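Firkley opened its robotics workshop to visitors for one afternoon in May, and I drove over from Eltby to see it. The sign-in sheet was at 126 names when I got there. Dougal Farquharson from Jarnmont gave the talk, and it was short - mostly how the lab got started and what the arms cost to run.

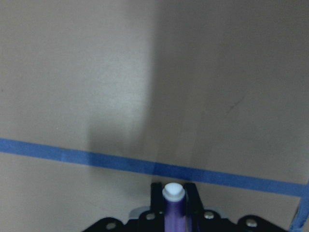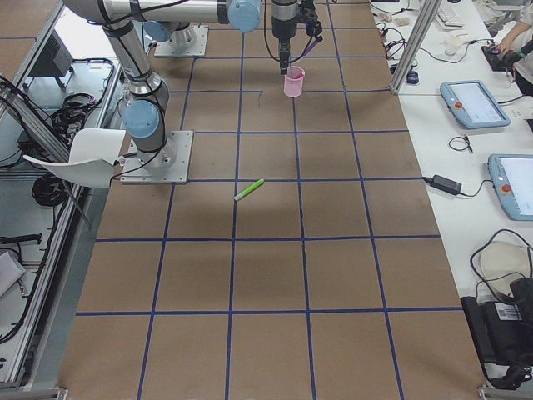 I went because I want to automate a small packing step at work, and I had only ever seen arms in videos. Dougal let us stand close and ask whatever we liked. The thing I wrote down first was the table. It's covered in brown paper and marked off in squares with blue tape, and I could do the same on our bench this week for almost nothing. Our parts are fatter than a marker, so I asked about wider fingers. He said to talk to Esposito, who make them to order, with a minimum spend of 500 dollars. That's more than I hoped.

Parking is across the road and costs 2 dollars. Coffee was free but gone by three. They plan to open again in the fall - bring your own part if you have one, they said they would look at it.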